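Hand-Held Gripper Comparison: Frequently Asked Questions

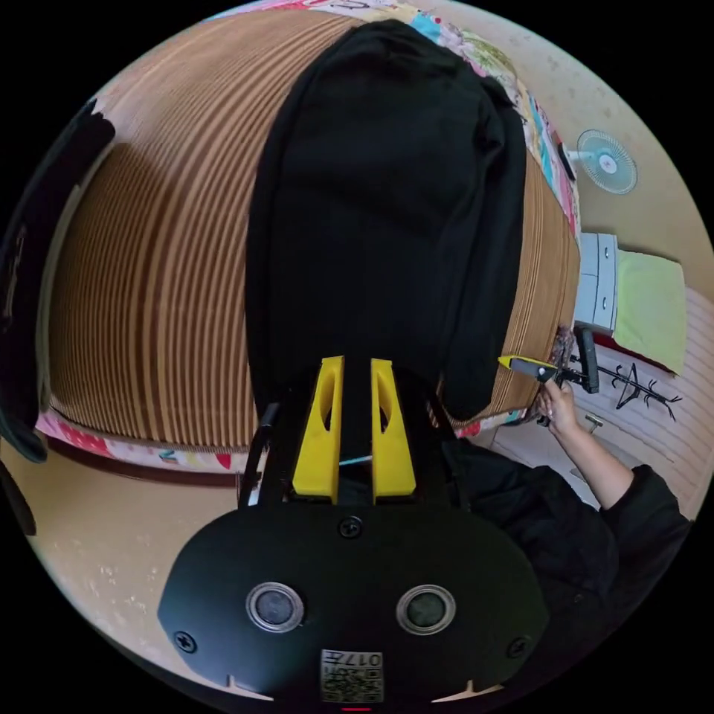 Wrist view from a hand-held gripper over a black garment on a ribbed mat. A second hand-held gripper is in use at lower right.

What is being compared?
Two finger sets for the same hand-held housing. Zodell fingers are stiff and close parallel. Yuen fingers flex along their length. Both are tested on clothing, and the results decide which set goes on the arms at the Stammont bench.

Why test by hand before mounting on an arm?
Finger geometry can be judged without motion planning in the loop. A bad grasp is then a finger or operator problem, and controller tuning does not have to be ruled out first.

Why is so much of the test material black?
Dark fabric is the hard case for the camera. Seams and overlapping folds show little contrast, and auto exposure tends to brighten the garment until pale bedding clips. We lock exposure before each run. A finger set or camera setting that passes only on light cloth is not accepted.

Do the corners of the wrist view contain usable data?
No. The lens projects a circle and the corners stay black. Mask them before computing brightness statistics, or the mean will read low.

Does the surface under the garment matter?
Yes. On a ribbed mat a fingertip can catch a rib and lift the mat with the cloth. Log this as a surface pick, code 6, even if the garment also comes up. Smooth sheet and ribbed mat runs are scored separately.

How many runs does a finger set need?
100 per surface, split evenly between one-gripper and two-gripper folds. The current Cletarwood log holds 1288 runs across all sets, including older ones that are no longer scored.

How are left and right grippers kept apart?
Each housing carries a label on its front plate. Enter the label in the log before starting. Swapping the two mid-session invalidates the calibration for both.

What closing force should I use?
Start at 9 N for single-layer knits. Raise it only if the cloth slips during the lift. Thick seams may need more with the Yuen set, which loses force at the tip as it bends.

Can I change the fingers without recalibrating the camera?
The camera calibration holds as long as the plate screws are not loosened. The finger-width calibration does not. Run the open-close routine after every change.

Which set is ahead?
Zodell on single edges, Yuen on stacked folds. Two-gripper folds are still being scored. Questions about the scoring sheet go to Nazanin Jafarzadeh.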